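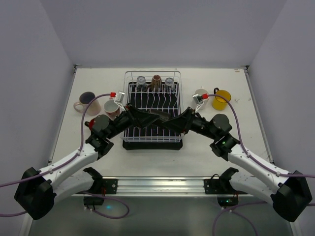

Fig. 1. Two glasses and a brown mug, upside down along the rear of the rack.

Usico College > Household Studies > Student Projects > Drying Dishes in a Shared Kitchen

Report on the project "Where Does the Cup Go?"
Handed in September 23, 2020

1. The question

In the Clisovora residence, where I live, the kitchen on my floor has one dish rack and many people. The rack is always a subject of small complaints. A cup is put away and it still has water in it, or a glass slides against another glass. I wanted to know if the order in which we fill the rack makes a difference to how fast the dishes are dry and how easy it is to find a place for the next one.

My supervisor, Kendra Bélanger, asked me to keep the question small. I agreed to study drinking vessels first, and plates and bowls only as far as they take room from them.

2. The rack

I used a common wire rack with a raised rim, wavy dividers and a black drip tray under it. The corners at the rear are rounded. The dividers are made for plates, but in our kitchen people push cups between them, and a cup that stands across two dividers is not stable. The tray has a thick lip in front. I mention it here, because in my first plan I thought the water would run forward to this lip by itself. It does so only if the tray has a slope. On a flat table the water stays under the wires, and I had to empty the tray after every wash.

3. Method

For nine weeks I wrote a kitchen diary. Each entry has the order of filling, the place of every vessel, and the time when I found no more drops with a paper towel. In the end I had 104 entries. I compared two orders:

Order A: the back row first, then the middle, then the front.
Order B: each piece goes in the nearest free place.

The glasses and mugs were always turned upside down in the back row. A faceted glass is easy to hold there, even with soap on the fingers. With a mug I also wrote down which way the handle was pointing. A handle which points to the side takes the room of the neighbor, and a handle which points to the front catches on the plates.

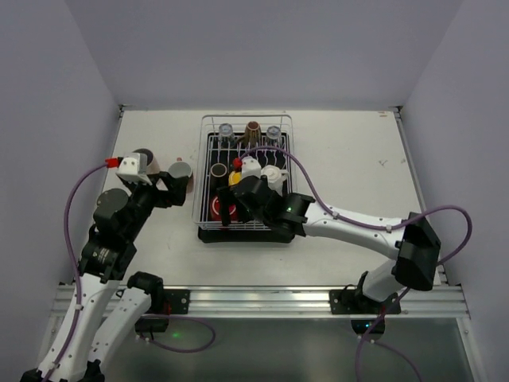 Rosaire Zacharias

4. The middle and the front

The back row is simple, and in both orders it gave me few problems. The middle row is where the work begins. A white jug with a spout needs more room than its body shows, and I learned to give it the right side, with the cups to the left of it. A white cup and a dark brown mug can share the rest of this row. If the jug comes first, the cups still find their place. If the cups come first, the jug usually has to wait on the table.

The front I kept for flat and wide things, for example the red dish. It should be the last one in the rack and the first one out. When it was put in early, the hand had to pass over it each time, and I have several notes in the diary about that — always with the word "annoying".

I left a free area on the left side of the table for cups that have no place yet, such as the gray cup and the pinkish-beige one. I recommend this to anybody who has a small rack. It is better to let a cup wait than to put it on top of the others.

5. Results

With order A the slowest vessel was dry after 130 minutes. With order B it took longer, and the slowest was nearly always a mug that leaned on its neighbor. The glasses had almost the same time in both orders. I think the reason is the thick bottom of the mugs, where water collects in the ring, but I did not test it separately.

Finding a place for the next piece was easier with order A. This is my own impression and I have no measurement for it.

6. What I would change

I did not control the window. On some days it was open and on others closed, and I wrote this down only from the second week. Kendra Bélanger also noticed that I dried spoons in a different place and did not say so in the plan. The spoons were in a jar next to the sink.

In October I will repeat order A in the kitchen on Dever Street, where the rack is the same model but the tray has a slope.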